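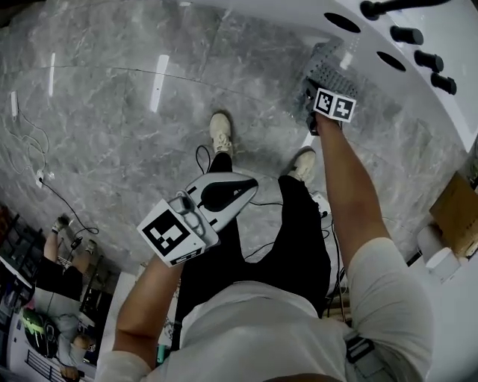
Handheld grippers at the counter, marker cubes in view.

I went in wanting to talk about robots and spent most of the afternoon talking about clocks. The developer I'd come to see works on Saver, the recording and cleanup software that the Ulari project runs on, and asked me to leave names out of this (fine by me, I'm bad at spelling them anyway).

So, clocks. "Every sensor thinks it knows what time it is," the developer told me. "The gripper camera has an opinion, the head camera has an opinion, and the tracker is off in its own world." Back in July one stream was running 117 milliseconds behind the others and it took them days to spot it. The policy trained on that data kept closing its fingers late, and everybody blamed the planner!

I asked about the marker cubes, and got a much longer answer than I'd bargained for. Saver works out the pose of each gripper from the square codes, then passes it to a smoother called Fastiver, which fills in the short gaps when a hand or a sleeve gets in the way. "Short is the important word there," I was told. "If we lose the cube for longer than that, I'd sooner throw the take out. A smooth guess looks great on a plot and it's still a guess."

They do throw takes out, too. Of the last 600 that came in, Saver flagged 124, and 102 of those were tracking dropouts. The rest were a mixed bag -- bad timestamps mostly, plus a couple of files that just ended.

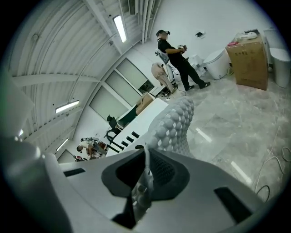 Orozco, reading over my notes later, wrote in the margin that I was being too easy on the tracking, and that a dropout filter will always throw away the hardest motions first, so the policy ends up learning from the polite ones.

I took that back to the developer, who laughed and then didn't argue. "Yeah, that's fair. Reaching way out, twisting the wrist, that's when you lose the codes, and that's the stuff we want." The next version of Saver will keep the flagged takes in a separate pile, with a confidence number on every pose, so the training side can decide how much to trust them.

And the planner? Off the hook for now, apparently -- though it still gets jumpy near the edge of a table, and there's an open ticket for that. "Ask me again when the clocks behave," the developer said.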